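Workshop notebook, 7 February 2025
Grustthorpe, back room

Cold start this morning and the glue pot took an age to come up, so I used the time to sort through the tin of clock screws and write down where we have got to with the Yazıcı. I know I said I would keep this up every evening and I haven't, so some of what follows is from memory and should be read kindly.

The Yazıcı, for anyone who has only walked past it under its sheet, is the longcase clock that came in from the chapel sale. The name is painted on the dial in a nice slanting hand, and whether it belongs to the maker, the seller or the person who wanted everybody to know who had paid for it, I couldn't tell you. The movement is a plain eight day one with an anchor escapement, nothing fancy, but it has been well made and then badly looked after, and those are my favourite sort.

First thing to record is the strike. It had been counting wrongly, and I spent a good part of last week blaming the rack tail when I should have been looking at the snail. There is a small burr on the step for seven o'clock, and the tail was riding up on it and landing one step along. I took it down with the finest stone we have, a few strokes at a time, and tried it after every few. It now strikes seven at seven. I let it go round the whole dial twice with my tea going cold beside me, and I must say it was a very pleasant way to spend part of an afternoon.

Second, the bushes. The back plate pivot hole for the third wheel is worn into an oval that I could see without the glass, and somebody before us had gone at it with a punch to close it up, so there is a ring of ugly little dots all round it. I have cut it out and fitted a new brass bush from the Pririx box (the smaller size, not the one I first wrote on the card - please cross that out if you get there before me). The end shake feels right and the wheel spins freely. The dots are still there on the outside and I am inclined to leave them, as they are part of its story and can't be seen once the hood is on. 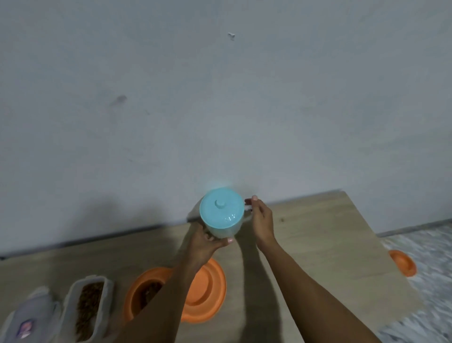 Third, the pendulum, and I would welcome another opinion on it. The suspension spring was kinked, so I replaced it, and since then the clock has been gaining. I timed it against the wall clock over a full day and it was 624 seconds fast, far too much to put down to the cold. My guess is that the new spring is a touch shorter than the old one and the bob wants to come down by a couple of turns of the nut. The trouble is that the nut is nearly at the end of its thread already, which makes me wonder whether the rod has been cut down at some point in its life. If it has, I would sooner make a new rod than fit a longer spring and hope.

The bob weighs 856 grams on the kitchen scales, and I have written that on the card so we don't all weigh it again.

The case I have hardly touched. The door had dropped on its bottom hinge, and I packed the screw holes with slivers of matching wood and hide glue, which was the reason for the glue pot. It is clamped up now, so please don't open it until tomorrow, however tempting it is to look at the lovely old paper pasted inside. There is some pencil on that paper, mostly dates of cleaning, and a sum in one corner which comes to 2480 and seems to have nothing to do with clocks at all. I copied it down anyway.

One small grumble while I have the pen in my hand. The Okarine oil is nearly finished and what remains has gone a bit thick at the bottom of the bottle. It is fine for the hinge of the workshop door but I wouldn't put it on a pivot. I have moved it to the lower shelf so it isn't picked up by mistake, and a new bottle is on the list, along with pegwood and another packet of the soft brushes.

Still to do on the Yazıcı: measure the rod properly against the mark on the backboard, polish the pallets (there is a groove on the exit side, not deep), find a better line for the going weight, and clean the dial with nothing stronger than a barely damp cloth. The painted flowers in the corners are lifting in two places and I don't want to make them worse.

The family who bought it would like it home in April, and I think we can manage that if the rod doesn't turn into a saga. Clamps off the door tomorrow, then the pallets.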